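Robots en el puesto de preparación de cestas: ¿qué cambia para los que ya estamos?
Foro Taller y Almacén > Automatización > Experiencias en planta
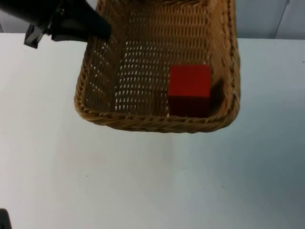

Cesta de mimbre con el cubo rojo dentro y la pinza a la izquierda.

Publicado por mimbrera_77
15 feb 2026 · 3000 visitas · Etiquetas: brazo robótico, picking, turnos, formación

¡Hola a todos! Trabajo en Grandine, montamos cestas de regalo (conservas, jabones, esas cosas) y en la mesa de preparación somos 38 personas en temporada alta, bastantes menos el resto del año. Desde hace unas semanas tenemos brazos robóticos en una mesa de pruebas, los ha traído la gente de Movonum, y de momento practican con cosas sencillas, como el cubo rojo de la foto. Yo estoy encantada, lo digo ya, me quedo mirando en cada descanso y mis compañeras se ríen de mí.

Lo que quiero saber es cómo os ha ido a los que ya tenéis algo así funcionando de verdad. Nos han dicho que en junio se pasa a producto real y que no sobra nadie, que las de la mesa pasaremos a «supervisar y corregir». Me parece estupendo, pero ¿qué se hace exactamente en un turno supervisando? ¿Os dieron formación? ¿Os cambió el ritmo, la categoría, el cansancio? Y una más concreta: las cestas de mimbre no hay dos iguales, unas vienen más abiertas de lado y otras con el borde más gordo. ¿Eso le da problemas a una pinza o se apaña?

Gracias de antemano, contadme también lo malo.

Respuesta de turno_de_tarde (miembro veterano)
Votos: 8 · Marcada como útil

¡Qué ganas tenía de que alguien sacara este tema! Estoy en Sukier, envasado, y llevamos 2 años con brazos en la línea de colocar. Te cuento por partes porque da para mucho.

El turno. Al principio estás de pie al lado mirando y se hace larguísimo, eso hay que decirlo. Luego le coges el punto. En mi puesto preparo la mesa, reviso que cada envase esté en su sitio, lanzo el ciclo y voy apuntando los fallos con la causa: agarre flojo, pieza girada, envase movido. Esa lista se la pasamos a los técnicos y es lo que más ha mejorado la línea, mucho más que cualquier visita del proveedor. Quien lleva años colocando a mano ve venir el fallo antes que nadie, y ahí la veteranía vale oro (pedid que conste por escrito en la descripción del puesto, hacedme caso).

El cuerpo. A mí se me han quitado los dolores de muñeca, que los arrastraba desde que entré. A cambio salgo con la cabeza más cargada. Conseguimos rotar entre supervisión y acabado a mano dentro del mismo turno y se lleva muchísimo mejor que una jornada entera de lo mismo.

La formación. Nos dieron una mañana y fue poco. Lo que pedimos después, y nos concedieron, fue poder practicar con la mesa de pruebas sin producción de por medio: parar, rearmar, recolocar, volver a empezar. Si vosotras todavía estáis con el cubo, es el momento perfecto, meted mano ahora! Cuando entre el producto real habrá prisas y nadie querrá parar para enseñaros.

Lo malo. La categoría tardó en cambiar, hacíamos ya tareas nuevas cobrando como antes. Y hubo compañeros a los que no les gustó el puesto y pidieron traslado. Preguntad desde ya qué opciones hay para quien no quiera supervisar.

Sobre el mimbre: nosotros usamos bandeja rígida, así que ahí no te puedo ayudar mucho. Lo que sí sé es que cuando nos cambiaron la bandeja por otra un poco más alta hubo que revisar todas las alturas de entrada.

Respuesta de pinza_feliz
Votos: 5

Me sumo por lo de las cestas, que es mi tema favorito. En Van Loon preparamos lotes con cestas trenzadas y la variación se nota, sí. El centro no suele dar guerra. Lo delicado son las paredes inclinadas y las esquinas: si el objeto queda pegado a un lado, como vuestro cubo, que está casi contra la pared derecha y muy cerca del borde trenzado, a la pinza le queda poco hueco para abrir por ese costado. Nosotros entramos con los dedos girados en paralelo a la pared y más despacio en el último tramo.

Dos cosas que nos funcionaron:
Separar las cestas por proveedor antes de empezar el turno y no mezclarlas.
Marcar en la mesa la posición de la cesta con cinta, por las cuatro esquinas. El mimbre pesa poco y con un roce se desplaza.

Fijaos también en las sombras dentro de la cesta si el sistema va con cámara. Nosotros cambiamos una lámpara de sitio y los fallos bajaron a la mitad, ¡con una lámpara! Lo propuso una compañera de la mesa de acabado y desde entonces le preguntan antes de mover nada.

Respuesta de jm_almacen
Votos: 0

En mi empresa dijeron lo mismo y al final lo pusieron solo en paletizado, así que no sé. Las cestas mejor de plástico.

Comentario de mimbrera_77
¡Muchísimas gracias! Lo de practicar con la mesa de pruebas lo pido mañana mismo, y lo de la cinta también. De plástico no van a ser, jm, que los clientes nos matan :) Os voy contando cuando entre el producto real.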